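Denlow Planner, 30-day license: worth it before you buy an arm?

Rating: 2.5 out of 5

I look after the equipment budget for a small prep kitchen, and for most of the spring I had quotes for robot arms sitting on my desk. Denlow Planner is software that is supposed to help with that part. You pick an arm and a hand from its catalog, pick a task, and it runs the job in simulation and gives you a cost sheet. The license is $632 for 30 days. The sales page says it will save you from a bad purchase. I would say it might save you from one kind.

Setup took a Monday morning. The catalog is thinner than the demo suggested, and the Jurnau two-finger gripper I had a quote for wasn't in it. Kamolrat's hands were, so I used one of those. I started with the lid task because pots are most of what we do. 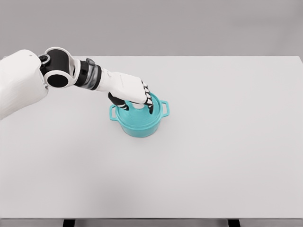
Lid task in the simulator: hand on the lid of the teal pot.

Look at all that bare table. My counters have never looked like that, and you can't add clutter unless you move up to the $2000 license. One pot alone on a clean surface tells me whether a hand is shaped right for a small knob. Fine, that's useful, and I dropped one model from my list over it. Steam, grease and a dented lid aren't on the task menu.

The cost sheet bothered me more. It has lines for the arm, the hand, mounting and training. It has no line for spare fingertips, none for downtime, and the service contract defaults to zero. Rarham, the dealer I was already talking to, put all three on a one-page quote for free. I typed their numbers in by hand and the payback date moved out so far I checked it twice.

Good: runs on an ordinary office laptop, and the side-by-side view of two hands is clear. Support answered in a day.

Bad: exports only to PDF. The license clock starts when you pay, even if you haven't installed it yet.

If you have 5 or more arms to compare, the fee may be small change. With two quotes in hand, I'd ask each dealer for an hour with the real thing and bring my own pots.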